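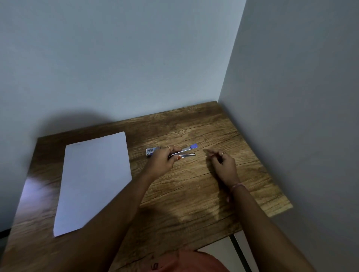 Prüfliste Büroarbeitsplätze, Standort Kurnaldale
Begehung vom 22.01.2024
Prüfer: Casimiro Nieto
Verantwortlich für den Bereich: Fongchan Thongsuk
Protokoll-Nr. 2762

Bewertung: i. O. = in Ordnung, M = Mangel, n. g. = nicht geprüft

1. Verkehrs- und Fluchtwege

1.1 Fluchtweg zum Treppenhaus Nord frei: M
Zwei Kartons Kopierpapier vor der Tür zum Flur. Während der Begehung entfernt.
1.2 Rettungszeichen beleuchtet: i. O.
1.3 Bodenbelag ohne Stolperstellen: M
Teppichfliese vor Raum 11 hebt sich an einer Ecke. Neu verkleben, bis dahin markieren.

2. Elektrische Betriebsmittel

2.1 Prüfplaketten gültig: M
Wasserkocher in der Teeküche ohne Plakette. Außer Betrieb genommen.
2.2 Mehrfachsteckdosen nicht hintereinander gesteckt: i. O.
2.3 Heizlüfter: M
Ein Privatgerät, 2000 W, im Archiv. Betrieb untersagt, siehe Hausordnung Grestora.

3. Arbeitsmittel und Kleingeräte

3.1 Scheren und Cuttermesser mit Klingenschutz abgelegt: i. O.
3.2 Hefter und Locher ohne Beschädigung: i. O.
Verklemmte Klammern nicht mit den Fingern lösen. Hinweis mündlich gegeben.

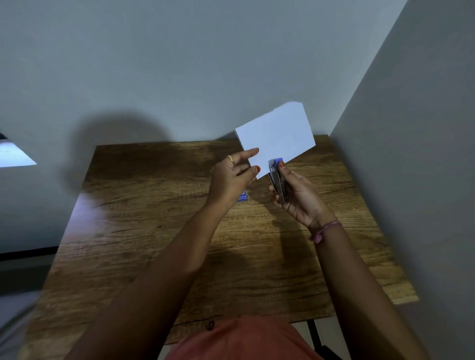

Papierstapel und Hefter am Schreibtisch.

3.3 Aktenvernichter mit Einzugsschutz: n. g.
Gerät beim Lieferanten Putar zur Reparatur. Nachprüfung im Februar.

4. Möbel und Beleuchtung

4.1 Regale gegen Kippen gesichert: M
Regal 4 im Archiv ohne Wandbefestigung. Oberste zwei Böden bis zur Befestigung räumen.
4.2 Schreibtische standsicher: i. O.
4.3 Beleuchtung flimmerfrei: M
Leuchte über dem Kopierer defekt, bereits bei der letzten Begehung vermerkt. Ersatz dringend.
4.4 Arbeitsflächen ohne scharfe Kanten: i. O.
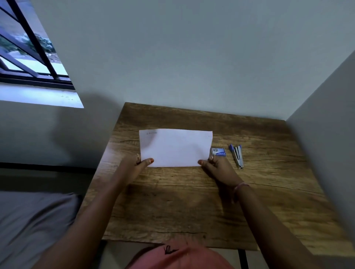
5. Erste Hilfe und Brandschutz

5.1 Verbandkasten vollständig: M
Wundschnellverband fehlt, 20 Stück nachbestellen.
5.2 Feuerlöscher zugänglich, Prüfung gültig: i. O.
5.3 Aushang Ersthelfer aktuell: M
Liste nennt noch den alten Raumplan. Besprechungsraum Ông fehlt.

Fristen: 1.3 und 4.1 innerhalb von fünf Arbeitstagen, übrige Mängel bis Ende Februar. Erledigung schriftlich an C. Nieto.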